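Reading group notes: the Todorova lectures on heat and disorder

The August title for the history of science reading group is the Todorova lectures on thermodynamics, issued by Balelham Press as a single paperback of 192 pages. Members who attended the session on early kinetic theory will recognize some of the material in the first part. The remainder is new to the group and is more demanding. These notes cover what the book contains, which parts will be discussed, and where a reader with limited mathematics can safely skip.

The lectures were given as a university course and were revised for print by the author. The text keeps the order of the course. It begins with caloric theory, in which heat was treated as a weightless fluid that passed from hot bodies to cold ones. Modern readers tend to meet caloric only as a mistake. Todorova gives it two full chapters and shows how much correct physics was done with it. Carnot's analysis of the heat engine, published in 1824, used caloric throughout, and his result on the maximum efficiency of an engine survived the loss of the theory behind it. The chapter sets out his argument in his own terms and then repeats it in modern ones, on facing pages. The layout takes some getting used to, but it makes the comparison easy to check line by line.

The middle part deals with the conversion of work to heat. Joule's paddle wheel experiments are described in more detail than in most general histories. The author spends several pages on thermometer readings, on the size of the temperature changes Joule had to detect, and on the corrections he made for heat exchanged with the room. Readers who have worked in a laboratory will find this the best section of the book. Others may find it slow. The main point can be had from the opening and closing paragraphs of the chapter, and the discussion will not depend on the tables.

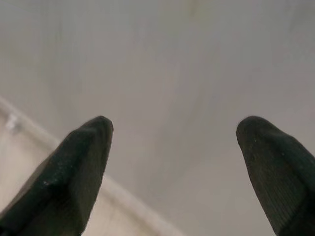 Posted by the Newsletter Desk | Books and Reading | August issue

Clausius enters in the second half. His statement of the second law went through more than one version, and the lectures follow the changes closely. The word "entropy" was introduced in 1865, well after the idea was in use, and Todorova argues that the delay matters: for over a decade the quantity had a formula and a set of uses but no settled name. The derivation is given in full. It requires the calculus of one variable and some patience with inexact differentials, for which there is a short appendix. Members who do not wish to work through it should read the summary at the end of the chapter and go on.

The chapter on Boltzmann is the longest and will take up most of the meeting. It covers the statistical reading of entropy, the H-theorem, and the two well-known objections to it. The first, from Loschmidt, is that the laws of mechanics work equally well in either direction of time, so that for every motion in which entropy rises there is a reversed motion in which it falls. The second, from Zermelo, rests on a theorem of Poincaré: a bounded mechanical system will in general return arbitrarily close to its starting state if enough time is allowed. Boltzmann's replies are quoted at length in translation. The author regards the reply to Loschmidt as the stronger of the two, and gives reasons that not all readers will accept.

The book has weaknesses. Gibbs receives only a few pages, and his ensemble method is described without a worked case. Maxwell's demon is treated as an exercise and is then dropped, with no mention of later work on information and erasure. The index lists persons but few concepts, so that a reader looking for "free energy" must search the chapters by hand. The notes are placed at the end of each chapter and refer to journals by abbreviations that are expanded only in the front matter.

An older survey, Boltholm's "The Measure of Heat," covers much of the same ground with almost no equations. It is less reliable on dates, and its account of caloric is brief, but its chapter on Gibbs fills the gap noted above. The library holds 2 copies for loan, and one is kept for use in the reading room.

Balelham Press printed 3,000 copies of the lectures and has not announced a second printing. The group order through Posero Books carries a discount of 20 percent on the cover price. Orders should be placed through the group's page on the Posero site so that the discount is applied at checkout. Copies ordered directly from the publisher do not qualify.

The meeting starts at 7 p.m. in the usual room. Members are asked to read the chapters on Carnot, Clausius and Boltzmann beforehand. The appendix on differentials is optional. A one-page list of errata, mostly sign errors in the Clausius chapter and a misprinted exponent in the Boltzmann chapter, is available at the library desk.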